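Week 6 - pattern, print, repeat

(notes typed up fast, slides to follow, check spelling of terms before you quote me)

Last time = fiber and yarn. Today = what goes on top. Surface pattern, how it's built, how it's printed, what goes wrong.

Small scale prints first. Both on gray with stars:

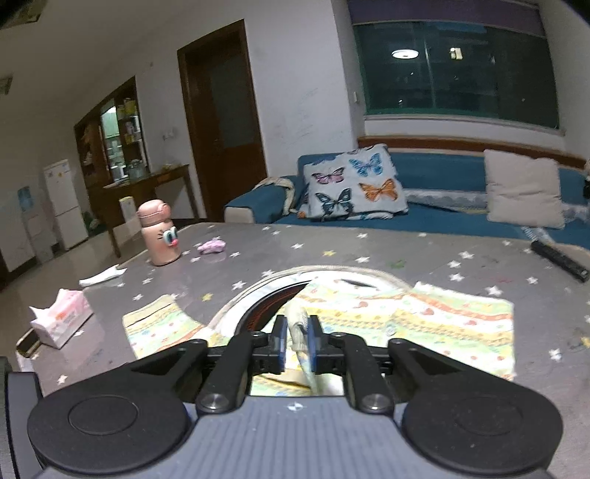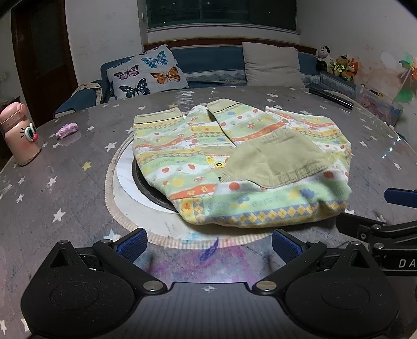

*Fig. 1, scattered hearts, flowers and stripes on pale yellow. Fig. 2, child's garment, wavy bands.*

**Two basic layouts**

- Tossed: motifs at all angles, no up or down. Cheap to cut, pieces can be turned any way on the cloth.
- Directional: one right way up. Every pattern piece has to face the same way. More waste.
- Bands and stripes sit somewhere between. Depends what's inside the bands. Need matching at side seams, often skipped at the low end.

**Repeat**

The block that gets copied. Straight repeat = stacked like tiles. Half-drop = next column slides down by half, hides the grid. Brick = same idea sideways. Exam favorite, know all three and be able to sketch them.

Rotary screen: repeat is tied to the size of the roller. Digital: no such limit, but slower and costs more per yard on long runs.

**Cost problem (do at home)**

Taheri prints by rotary screen. Setup is $380 per color. Gravance prints digital, no setup, but charges more per yard. Design has 6 colors, order is 1,180 yards. How much more per yard can Gravance charge before Taheri is the cheaper one? Show your work. Then do it again with 20 yards. See how fast it flips.

**Color**

- one screen per color, so designers cheat: overlap two inks to get a third
- registration = screens lining up. When it's off you get a thin halo or a gap round the motif
- ground color can be dyed first, then printed over. Discharge print takes the dye back out instead
- pigment sits on top, feels stiffer. Reactive dye goes into the fiber, softer hand, needs steaming and a wash

**Knits are harder**

They stretch. Print on a stretched knit, let it relax, circles turn to ovals. Zatano handout has teh diagram, p. 20. Lightly tensioned, glued to the belt, that's the standard fix.

**For November people retaking the quiz:** same topics, plus the Clillov reading on colorfastness. Rubbing, washing, light. Know the differnce between wet and dry rub.

Bring one printed fabric scrap next class, big enough to find the full repeat. Mark the repeat in pencil or chalk, no pen.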